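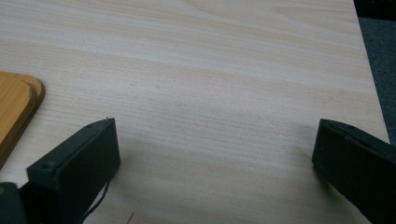 3. Oiling your Pundham board

Okay, board's unpacked and wiped down, so now the fun part! I wrote this section after ruining a board of my own with olive oil (it goes sticky, don't do it).

1. Let the board dry overnight, standing on its edge.
2. Pour 2 teaspoons of Ondell board oil right in the middle. Looks stingy, I know, but it spreads.
3. Rub it along the grain with a soft cloth, then do the sides. 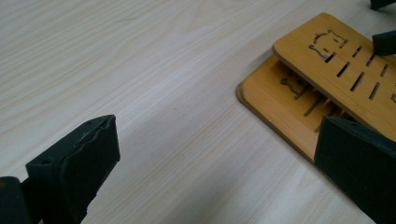 4. Wait 30 minutes, flip it over and do the other face. I usually make coffee and forget, and an extra 10 minutes has never hurt mine.
5. Buff off whatever hasn't soaked in.

Note: Oil again whenever the wood starts to look chalky. I do mine every September and then whenever I remember.

Caution: Oily rags can heat up and catch fire by themselves. Lay them flat outside to dry, and please don't ball them up in the trash!

If you need more oil, ask for refill 1126. The Tamiru wax is covered in section 4.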